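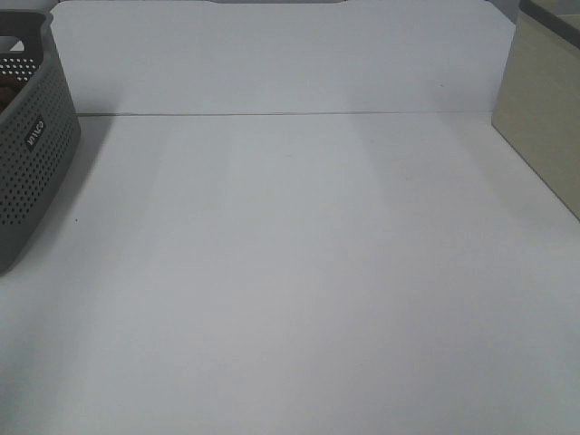

Visit notes: the Stirero handling lab, bench rules and reset practice

26/11/2018

Stirero opened its handling lab to outside visitors for one afternoon, and I went along because our own shop is about to write its first set of rules for robot pick-and-place work. What follows is mostly what I wrote down on the day, tidied a little.

The lab has 19 benches. Each one has a white top with a white panel standing along the back, and containers at either side. On the bench I spent the most time at, there was a dark grey perforated basket on the left with WILCO on the label and a beige box on the right, with the whole middle kept clear.

Clear-bench rule

A run can't start until the area between the containers has been emptied and an operator has signed for it. The rule used to say "tidy", which people read in different ways. The current wording is "nothing resting on the top between the left and right containers". Small debris was argued over for some time. A speck of dirt near the basket doesn't stop a run, but it has to be wiped at the next reset.

I asked whether the containers were bolted down. They aren't. Their positions are checked against a reference picture at the start of each shift, and if one has moved the operator puts it back and notes it in the log.

Access and stopping

Anyone reaching over a bench presses the stop first, even if the arm is parked. Lab staff were firm on this. The stop button is tested at the start of a shift and again after lunch, and a bench that misses a test is tagged out until the next one. Visitors stay behind the yellow line, which we did, apart from one fellow who leaned over to look at a cable and was politely moved back.

Speed near people is capped at 200 mm per second. The cap is set in the Cusix controller and needs a supervisor's key to change. I would have liked to see the change history but we ran short of time.

Lighting and shadows

There was a longer talk on this than I expected. The rule sheet asks for even overhead light with the blinds down, and a bench is checked for shadows whenever a container is swapped. A tall basket throws a soft one onto the top and the camera check has to cope with it. They used to move the lamps around to get rid of shadows altogether. Now they leave the lamps alone and write down what is there.

Records

Each bench keeps its own log, on paper, copied to the Fondero system at the end of the shift. The rule sheet runs to 7 pages and the log for the bench I looked at had 237 entries, most of them one line. Near misses go in the same log as everything else — there is no separate form. We have a separate form at our place and it hardly gets filled out.

Getting there

Parking is off the Huamán building, around the back. Bring closed shoes, as they will turn you away in sandals. Coffee was instant. The next open afternoon is in December, and it will cover gripper inspection and labelling of bins, so I have put my name down for that one as well.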